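Packing Table Assistants, Zorley Home Goods

Zorley is looking for 4 people to join the packing table at our Cluveck workshop from July. The work is seated, done by hand and suited to anyone who likes small, repeated tasks done neatly.

You will put kitchen and bath items into trays and lidded plastic containers, check them for marks and close them up for the shelf. Sponges, soap dishes and brushes make up most of the range. Each table is covered with clean white paper, changed at the start of every shift. 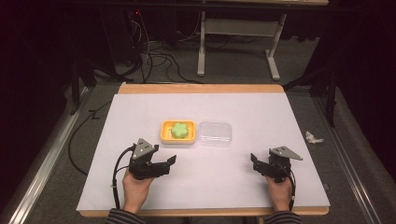 A full shift is 125 containers. New starters work to 50 until they are used to the lids, which need to be pressed down at all corners. Shapes vary, so an item may need turning before it sits flat in its tray.

No experience is required. You should be able to work with both hands at table height and read a packing sheet in English. Shifts start at 7:30 a.m. and end at 1 p.m. Training is paid.

To apply, send a short letter with your availability to Kevin Hegarty, Packing Supervisor, or leave it at the Cluveck front desk.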